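Skovow break room gets its drinks table back

Free drinks are back at the Skovow hall in Urndale as of Friday - no more vending machine, no more coins. The old machine went out in June after it quit for good, and the quote to fix it was more than anyone wanted to pay.

Instead theres a plain white table with steel dispensers, the kind hotels put out at breakfast. Water in one, something brown in the one next to it. Pull a glass, hold it over the grate, push the spigot. Open from 10 till 3, refills at 12.

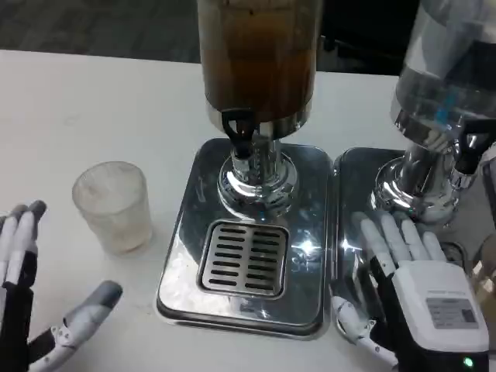 Friederike Seidel would have liked hot tea as well, and told the Urndale newsletter that a cold drink is fine for summer but come winter people will want a kettle. She also asked for a low table next to it, for kids and anyone sitting down.

No word on the kettle yet. Dimaculangan, the caterer, rents out the dispensers for $69 a month, cleaning included. Trays get wiped at closing, canisters get emptied and washed the same evening. Glasses go in the gray bin by the door - not back on the tabel please.

Jekedden hall is looking at the same setup, desicion next month.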